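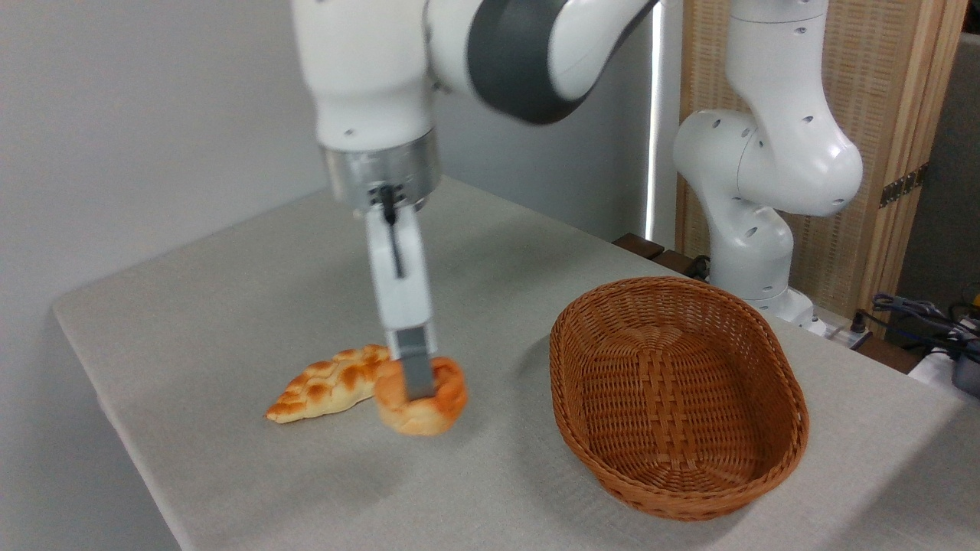 4. Setting the Proofing Cabinet

The Grundedel cabinet ships with the humidity control turned off. Complete section 3 (leveling and water connection) before you begin.

4.1 Fill the water tray to the lower line. Use filtered water if your supply is hard.

4.2 Slide the tray into the bottom rails until the latch clicks.

4.3 Turn the main switch to ON. The display shows the software version, then the current cabinet temperature.

4.4 Press SET once and use the arrow keys to select 80 percent humidity. Press SET again to store the value.

4.5 Press TEMP and enter the temperature given in your recipe.

4.6 Close the door and wait for the green lamp. Do not load dough while the lamp is flashing.

4.7 Load the racks from the bottom up. Leave one empty rail between sheet pans. The cabinet holds 11 pans at this spacing.

CAUTION: The water tray is hot during operation. Switch the cabinet off and wait 6 minutes before removing it.

NOTE: Opening the door pauses the timer. It restarts when the door is closed. If the door stays open longer than 5 minutes, the heater shuts off and error E2 appears. Press SET to clear the error.

NOTE: Cabinets fitted with the older Vuvska controller have no TEMP key. Hold SET until the display blinks, then use the arrow keys.

4.8 At the end of the shift, drain the tray and wipe the door seal with a damp cloth. Leave the door ajar overnight.

For replacement seals, contact Feng-yi Chou at the Ukthorpe parts desk.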